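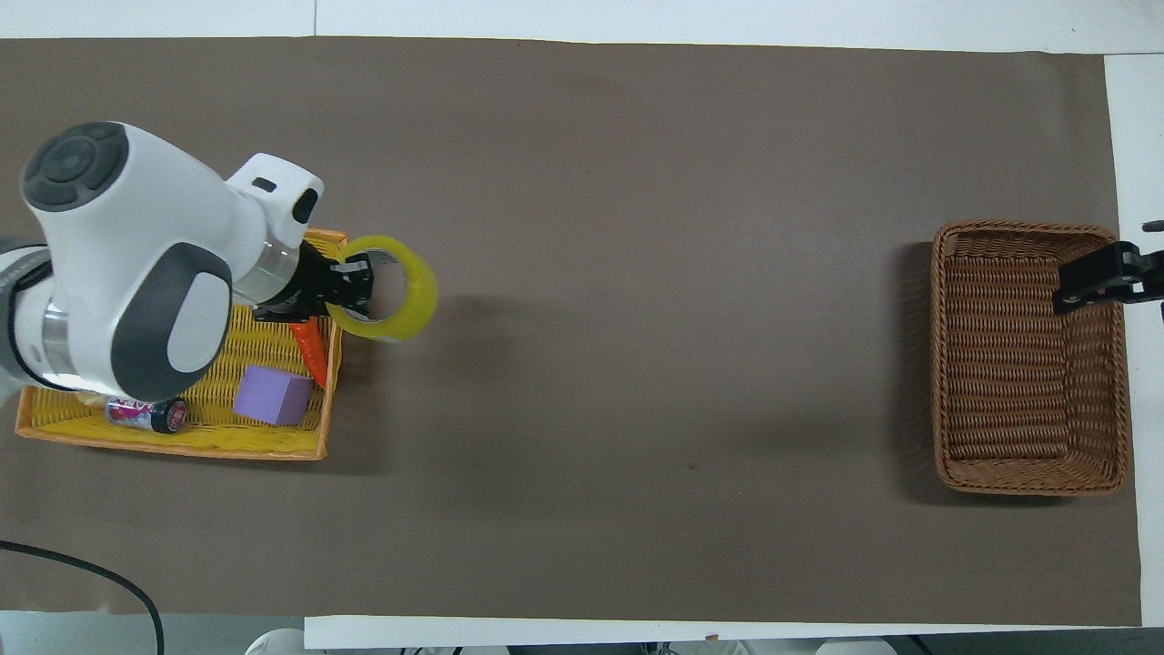 The Basket by the Door

Wanpen Chareonsuk keeps 30 baskets in her two-room studio, and she can tell you what lives in every one. I love that! My own favorite is the yellow woven kind, with a crisscross floor and orange-tinged rims, bright enough to find before coffee. Give it a long brown mat on a white table and it practically glows.

What goes in? The stuff that never had a home. A lavender foam cube, say, or that roll of yellow see-through tape you swore was in the kitchen drawer (mine turned up in a boot).

Wanpen empties hers every Wednesday, tips the lot onto the table and puts back only what she has used that week. I tried it in February and kept going. The tape stayed, and so did a surprising number of buttons.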